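Equipment Planning: Progress Report to the Manole Fund
Wednesday, April 26, 2023
3 min read

This report covers the planning stage of the Fadus project. The grant asked us to settle what to buy before any of the equipment money is spent. We have tested candidate setups in simulation and now have a draft purchase list, with one open item.

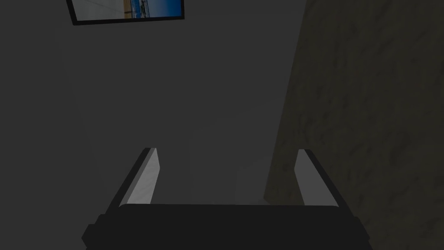 Eirini Margaritis
Equipment Planning Lead, Fadus project

We started with the gripper, as it drives most of the other costs. Two suppliers, Pultovus and Drorunum, sent quotes for parallel two-finger models. Pultovus is cheaper up front. Drorunum includes spare finger pads and an 18-month warranty, and its delivery time is shorter.

The second line is the object set. We had planned to buy a ready-made kit but now prefer to buy ordinary kitchen goods and toys locally, with a cap of $500.

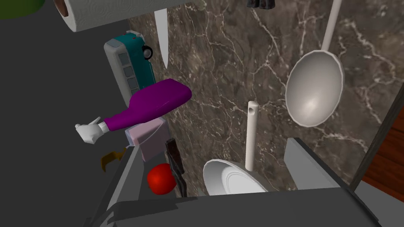

That leaves more room in the budget for the mounting table and the safety fencing, both of which came in higher than the figures in our application. The fencing quote is good for 60 days. I would like to place that order first and let the gripper order follow once the arm is confirmed.

Cameras are the open item. We budgeted for 3 and may be able to do the work with fewer.

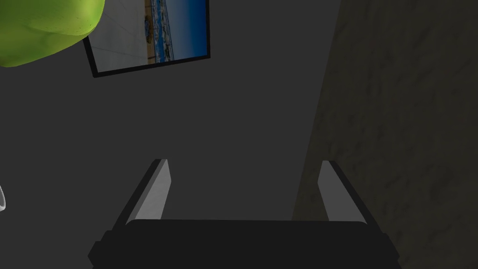
Camera placement affects what we need to buy more than resolution does. A view from behind the gripper shows both fingers and the gap between them, and we want to keep it. It also has limits. Something close to the lens can fill a corner, as the big yellow-green object does here, covering part of the beach picture on the wall. A second fixed camera off to the side should deal with most of that. We are comparing the two-camera and three-camera layouts now – the price difference is small, but each extra unit adds mounting and storage costs.

No equipment money has been spent so far. We expect to place the main orders by August.
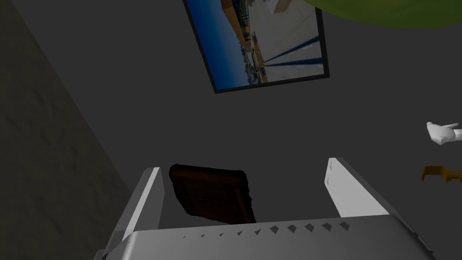

Simulated gripper, fingers open, with a dark brown object between them.

Comments

Aurelia Jitaru: Please send the warranty terms from both suppliers before the gripper order goes in. Fine with the fencing going first.

Eirini Margaritis: Will do. Pultovus still owes us theirs in writing.

Aurelia Jitaru: Does the storage cost cover backups?

Eirini Margaritis: Yes, one full copy.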